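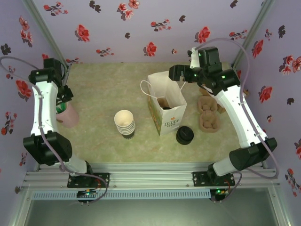
Photo: Woltus packing cell, own picture. Reuse with credit.

Jun 15, 2021
Filed under: Work

The takeaway packing cell at Grollow has been part of the shift since March, and I have been asked by people at the other sites what it does to the job. These are my notes from the packing side.

The cell has two arms on a common rail and works with the same stock we use by hand: paper cups, black lids, pulp carriers, and the white LOVE LIFE bags with string handles. Bucur wrote the task list. Each task is a short sequence, such as setting a lid on a cup or a cup in a carrier, and each one is released to the shift separately. So far 8 have been released.

Last month the cell logged 1,217 completed orders. The manual bench does 400 on a busy day, so the cell is a small part of the output. It gets the repeat orders. Anything with a note on the ticket still goes to the bench.

The work on our side has changed more than the numbers suggest. One packer per shift is now the cell operator. The operator restocks, clears stoppages and fills in the fault sheet. There were 32 entries on the last sheet, mostly nested cups that would not separate and bags that closed up at the mouth. Carriers give little trouble if they are laid wells up.

Two things I would raise. First, the operator is still counted as a packer in the rota, so the bench runs one short whenever the cell stops - this needs correcting before Faneck gets its own cell. Second, the fault sheet is on paper and gets typed up at the end of the shift, in unpaid minutes. A tablet has been promised.

Wrists are better. I used to press lids all morning and now do it for perhaps half of that. Standing time is the same.

The pay grade for operators is under review. I will update this post when there is a figure.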